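Print this item | E-mail this item

At the Table: Do You Need a Placemat?
By the Drardale Household Newsletter desk
November

The Trollness housewares shop has put its placemats back in the window, and the card beside them promises that a mat will "transform the everyday meal." I have my doubts. I have eaten a great many everyday meals on a mat, and it was still soup.

The Doucette range comes in a set of 4, which is an odd choice for a household of five, and the shop won't split a second box. The leaflet also has a diagram of where everything should go. Fork on the left, knife on the right, mug up top. Plenty of families I know do it some other way and nobody goes hungry.
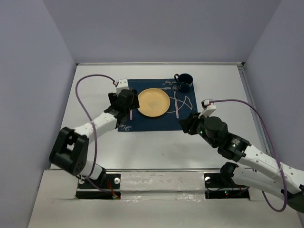

Dark mat, pale yellow plate, blue mug at the upper right. Fork on the right, knife on the left.

I'll give the dark colors this much: a light plate shows up well against navy, and a child setting the table can see where the plate is supposed to land. Whether you need lettering and swirls on a thing that spends its working life under a plate is another matter. Most of the pattern gets covered up by dinner.

Then there is the cleaning. "Wipes clean" is printed on every package I have ever bought, including the ones that went in the trash with a gravy ring. Try one mat for a couple of weeks before you buy the box. Put mustard on it. Leave it overnight.

The same goes for pink cutlery, which Divlow sells as a way to get children interested in laying the table. Mine were interested until Saturday.

Readers who swear by their placemats are welcome to write in. Please say how old the mat is.

Contact us: Drardale Household Newsletter, Box 341 | Copyright Drardale Household Newsletter | Back to top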